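Petix to Air Yeoman Puppet Specials Again in January
Restored stop-motion series returns to television with 94 minutes of recovered footage
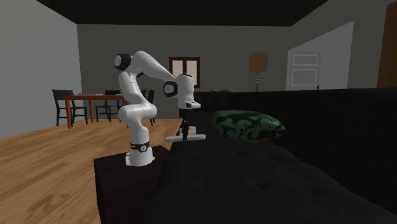
A white robotic arm in a computer-rendered living room.

Last updated: May 27, 2026

PRIDURCOMBE — Petix announced today that it will bring back the Yeoman stop-motion specials next January, the first time the complete set has been shown on television since its original run. The broadcasts will include 94 minutes of footage that was cut from earlier airings to make room for commercials.

The Yeoman specials follow a traveling clock mender and his dog through a string of snowbound towns. They were made with jointed puppets on tabletop sets and were shown each winter by local stations, usually in the early evening. Many viewers know them only from home recordings, most of which are missing the opening songs and the longer musical numbers.

Restoration was carried out by Erkesero, a film and sound workshop based in Pridurcombe. The workshop scanned the original negatives, repaired torn sections and matched the color to a set of reference prints kept by the production company. Two of the specials had no surviving sound negative, so their audio was rebuilt from magnetic tapes found in the same storage unit as the puppets.

"We kept the flicker and the fingerprints in the clay," said Hayley Sugden, head of programming at Petix. "People who grew up with these shows remember how the snow moved and how the dog's ears never sat quite right. We asked the workshop to clean off the dirt and leave the rest alone."

Sugden said the decision to air the specials in January, after the main holiday season, follows the original schedule. The stories take place in the weeks after New Year's, and only one of them mentions Christmas at all.

Each special will be shown in full, with commercial breaks placed before and after the program. Closed captions and described audio will be available on all broadcasts. The songs will be captioned with complete lyrics, including the second verse of "Wind the Kitchen Clock," which was dropped from every repeat after the first showing.

Petix will also show a new half-hour program on the making of the series. It includes interviews with members of the original animation crew, early voice tests and a look at the miniature train station used in the final special. The station was taken apart after filming — its roof and ticket window are the only pieces known to survive.

A preview screening will be held in Pridurcombe ahead of the broadcasts. The event is free, but tickets are required, and seating is limited to 500. Each household may request up to two tickets. Children are welcome, and the screening will include a short intermission.

Families who have recordings, program listings or other material from the original broadcasts are invited to contact the Petix viewer desk. Erkesero is still looking for a clean copy of the announcer's introduction to the first special, which was recorded separately by each station.

Air times and ticket request details will be published with the Petix winter schedule.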